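Textiles and Everyday Life
Unit 4 notes: Why knits behave the way they do

Last time we finished with woven cloth, so by now you should be able to pull a thread from a scrap of bedsheet and tell me which way the warp ran. Now we get to knits, and I have been looking forward to this one all term!

A woven fabric is two sets of yarn crossing each other. A plain weft knit is one yarn, looped through itself row after row. Pull on it and the loops change shape long before the yarn itself has to stretch. All that give in a T-shirt comes from geometry, even when the yarn is plain cotton with no elastic in it at all.

Two words to learn. Wales are the columns of loops, running up and down. Courses are the rows, running side to side. Jersey, the usual T-shirt knit, shows little V shapes on the face and little bumps on the back. It stretches more across than it does lengthwise, and a cut edge curls (try it, it's wonderful).
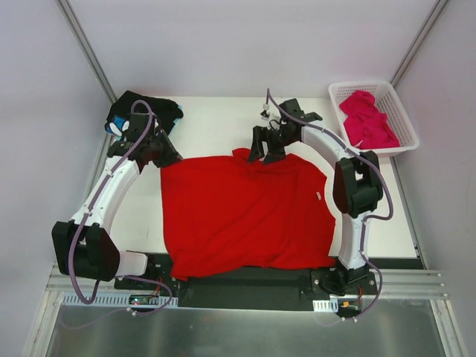
Curling puzzles people every year. In jersey, every loop is pulled through in the same direction, so the two faces of the cloth are under different strain. The side edges roll toward the back and the top and bottom edges roll toward the face. Rib knits alternate face and back wales, the strain evens out, and the edge lies flat. Go feel a ribbed collar next to a jersey sleeve and you'll have the whole idea in your fingertips.

Fabric weight

Weight is given in grams per square meter. Our two lab samples are the Wivus jersey at 236 and the Moltetti fleece at 370. Handle both before you read the labels, and write down your guess. Most of us guess too high for the fleece, me included, and I love that it fools us: the brushed loops trap so much air that the cloth feels like far more material than it is.

For lab

Cut a square from the Wivus jersey, 19 centimeters on a side. Mark the wales with chalk. Stretch it gently across, then lengthwise, and record both widths. Let it rest for ten minutes and measure again. Bring the chalked square to the next meeting; we'll be washing it.

Reading: Oyelaran handbook, the knitting chapter, up to page 274. Skip the section on warp knits for now.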